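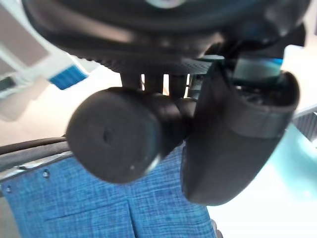
The grip controller had a number in it that she did not like. It was on line 355, it said 30, and there was no comment beside it.

She had joined Nestano in October to work on the care software, and the wheelchair was her first whole task. Both arms had to take the push handles and move the chair across the floor without pulling against each other. The left arm led. The right arm listened and followed, 125 times a second.

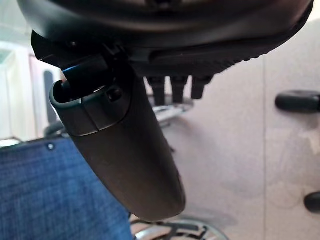
The number was newtons, she decided. It was the limit on how far the two wrists could disagree before the planner gave up and let go. She traced it back through the history to a branch called Arnaud, merged by someone who had since left for Jirnmont. The commit message said "fix."

She changed it to 20 and ran the simulator. The chair rolled well on a straight path and stalled on every turn. She changed it to 40 and the turns were smooth, but at the end of the run the logged torque on the right wrist looked like a saw blade. She put it back to 30.
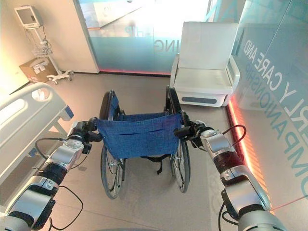

By four in the afternoon she had stopped touching the number and started reading the clock code. The right arm's readings were stamped when they arrived, and the left arm's when they were taken. The gap was small – a few milliseconds – but on a turn it looked to the planner like force. Somebody had seen the same saw blade, picked a limit that lived with it, and gone home.

She moved one line up into the driver. Then she queued 3000 simulated turns and ate a sandwich at her desk while the bar filled.

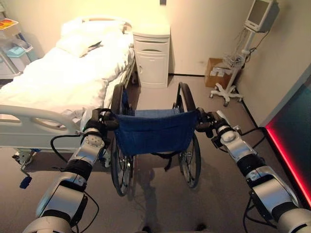 Both grippers on the push handles, beside the bed.

The plot came back nearly flat. She set the limit to 20, wrote two sentences above it saying what it was and why, and signed up for the room at nine the next morning.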